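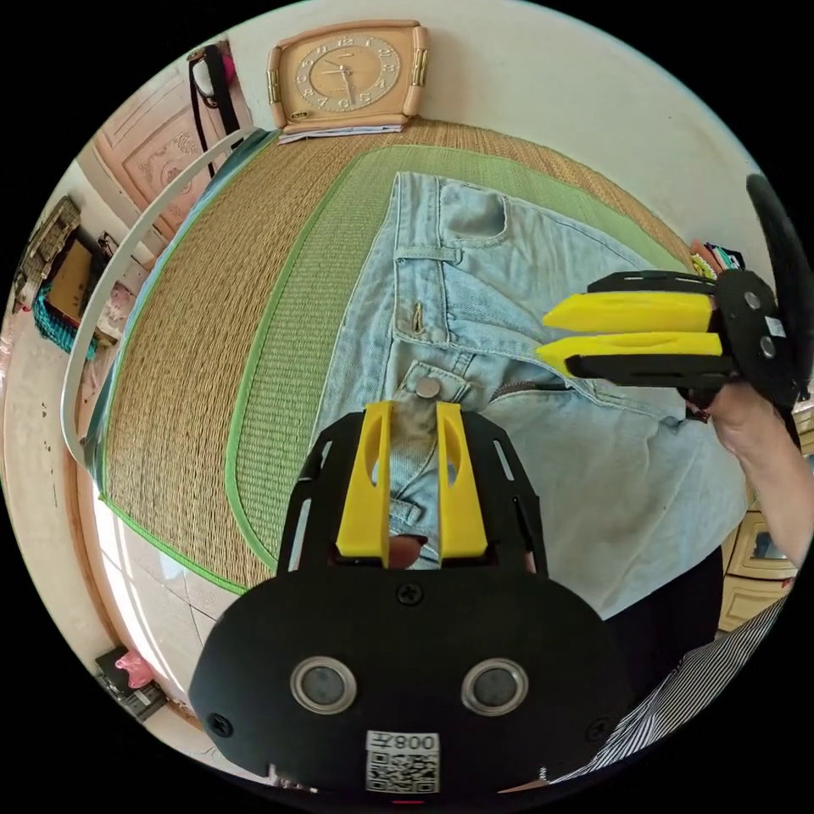
A pair of light-blue jeans lying flat on a straw mat. Look for the round metal button and the small rivet.

What Is Hiding in Your Jeans?

Do you have a pair of jeans at home? Maybe you are wearing them now. Put them flat on a bed, on a mat or on the floor, so that the legs are straight and the front is looking up at you. When jeans are on your body you see only the knees. When they lie flat you can read them like a map.

We will start at the top and go slowly. You can follow with your own finger.

The waistband

The waistband is the long strip of cloth that goes around your middle. It is made of more than one layer, and so it feels thicker than the leg. It must be strong, because every morning you pull it up and every evening you push it down. If you wear your jeans 70 times in one year, the waistband is pulled up 70 times, and this does not count the visits to the bathroom!

The button

The button on a shirt is held with thread. The button on jeans is usually different. It is metal, and it has two pieces. One piece is the round part that you see. The other piece is like a small nail, and it comes from the back of the cloth. In the factory a machine presses the two pieces together with the cloth in the middle. After that they do not want to separate.

Turn the waistband over and look behind the button. You will find the flat head of the little nail. On many jeans there are letters or a pattern on it.

The zipper

Under the button is the zipper. A zipper has two rows of teeth and one slider. Inside the slider is a channel with the shape of the letter Y. When you pull the slider up, the two rows come in by the two arms of the Y, and they go out together by the leg of the Y, locked. When you pull it down, the same thing happens backward.

Sometimes a zipper on jeans becomes hard to move. Rub the teeth with the point of a pencil. The gray material in the pencil is called graphite, and it is slippery. Ask an adult before you do it, as graphite also makes gray marks on cloth.

The belt loops

A belt loop is a narrow strip of denim, sewn at the top and at the bottom with an open place in the middle. The belt goes through. Many people also use the loops as handles for pulling the jeans up. The loops do not like this. If one of yours is hanging by one end only, now you know why.

The rivets

Now look near the corners of the front pockets. Do you see very small metal circles? They are called rivets. Put your hand in your pocket and push down a little. You can feel that the corner is the place where the cloth is pulled the most. A rivet squeezes the layers together there, and the seam does not open so easily.

People began to put rivets on work pants in the 1800s, in the United States. Workers filled their pockets with tools and heavy things, and the pockets ripped. With rivets, the pants lasted longer.

The smallest pocket

Many jeans have a tiny pocket inside the front pocket on the right side. What fits in it? A coin, a tooth for the tooth fairy, one wrapped candy. A long time ago men kept a watch there. It was not a watch for the wrist, it was a round one on a chain. Today few people carry such a watch, but the pocket stayed.

The seams

A seam is a line where two pieces of cloth are joined. Find the seam that goes down the inside of the leg, or the one on the outside. On one of them you will probably see two lines of stitches, side by side like train tracks. The edges of the cloth are folded into each other there, so you have several layers in one place. Pinch it and you will feel a hard ridge.

When jeans become old, the seams often have light and dark spots, like a rope. The high parts of the ridge rub against the world and lose color. The low parts are protected and stay darker.

Why is denim blue, and why does it become pale?

Denim is woven from two groups of threads. One group goes along the length of the cloth, and it is dyed blue. The other group goes across, and it is usually left white. In the weaving, more of the blue thread comes to the outside and more of the white thread stays inside. Fold up the bottom of one leg and compare. The inside is much paler, no?

The blue dye is called indigo. It has an unusual habit. It does not go deep into the thread, it stays near the surface, and the heart of the thread stays white. Each time the jeans are washed or rubbed, a little of the blue goes away and some white comes to the outside. Some light-blue jeans became light after years of wearing. Others were washed specially in the factory, and they were already pale in the store.

Look closely at the cloth also. You will see thin lines that go diagonally, like rain in the wind. This type of weaving is named twill. A magnifying glass helps, but good light is enough.

Try it: the rubbing test

You need:
a white cotton cloth or an old white sock
a few drops of water
a pair of dark blue jeans
a pair of light blue jeans

Make one corner of the cloth a little wet. Rub it on the dark jeans, inside the leg where it will not be noticed, and count slowly to 39. Then take a different wet corner and do the same on the light jeans. Compare the two corners. Which one has more blue? Can you explain it to somebody at home, using the word indigo?

Try it: fold your jeans

1. Lay the jeans flat with the front up. Close the button and the zipper.
2. Smooth the cloth with your hands from the waistband to the bottoms of the legs.
3. Fold one leg over the other, so that the side seams meet.
4. There is a pointed piece that sticks out at the seat. Tuck it in, and now the side is straight.
5. Bring the bottoms of the legs up to the waistband.
6. Fold in half one more time.

The jeans should make a small thick rectangle. Is yours crooked? Open it and repeat from number 2. Thick denim is stubborn, and adults also must try again.

Words to remember

Denim: strong cotton cloth, usually blue outside and pale inside.
Indigo: the blue dye used for jeans.
Rivet: a small metal piece that holds layers of cloth together.
Seam: a line where pieces of cloth are sewn together.
Twill: weaving that makes diagonal lines.
Waistband: the strip of cloth at the top of pants.

Text by Darlene Charbonneau for the Melnyk children's pages. In September we will look inside a sock.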